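3.2 Where things come to rest in the living room

The households in the Pambridge sample were asked to keep their living rooms as they would on any ordinary day, and to leave alone whatever had gathered there by the time of the visit. Visits took place in the early evening, when most of the people in a household were home and the room had been used for several hours. In each room we drew a simple plan, marked the fixed furniture, and noted every loose item that was resting on a surface, in a compartment or on the floor. The final set has 93 rooms and 1000 loose items.

We sorted resting places into three types. Closed places are drawers and compartments with doors. Open places are shelves, cubbies and tabletops. Floor places are any part of the floor, including rugs and the space under raised furniture. Saha, in her earlier work on hallways in Nukden, used a fourth type for hooks and rails, but these were rare in our living rooms and we folded them into the open type.

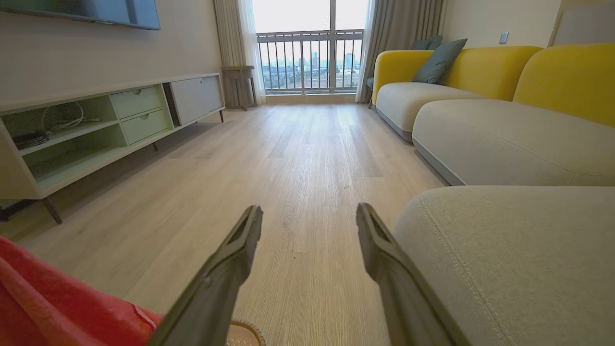
Figure 4. Living room with a low media console along one wall.

Media furniture was the most common fixed storage in the sample, and it was also where the three types of resting place came closest together. A person standing at such a unit can reach a drawer, an open shelf and the floor without taking a step, so the choice between them costs almost nothing in effort. Even so, the choices were far from even. Cables and network equipment were nearly always found in open places, as with the coiled white cables on the upper shelf of the console in Figure 4. Residents told us that cables kept in a drawer were forgotten and then bought again. Equipment that has to stay plugged in has less freedom, and in most rooms it stayed close to the wall outlet for as long as the household had lived there.

Clothing and soft items followed another pattern. Of the 127 items in this group, only 18 were in closed places. The rest were on seats, on the floor beside seats, or along the path between the door and the window. Shoes and slippers tended to lie where a person had last sat down. When we asked about them, residents often said that these things were not out of place at all – they would be wanted again the same evening, and putting them away would mean getting them out again an hour later.

This led us to separate two meanings of the word "untidy" in the interviews. Some residents used it for items that had no home anywhere in the room. Others used it for items that had a home but were not in it. The first kind was mentioned with more annoyance and was harder to deal with. One resident on the Gosano estate had kept a box of spare lamp parts beside the sofa through two moves, and could name four places where it did not belong but none where it did.

Raised furniture deserves a separate note. Units on legs left a strip of floor that could be swept, and several residents gave this as their reason for buying them. The same strip also took in small items that rolled or were pushed out of the way. We coded these as floor places, although Sumaiya Saha, who coded the plans a second time, argued that some of them were closer to storage. Where a resident said an item had been put under the unit on purpose, we kept the floor code and added a mark for intent. The marked items are treated separately in Section 4.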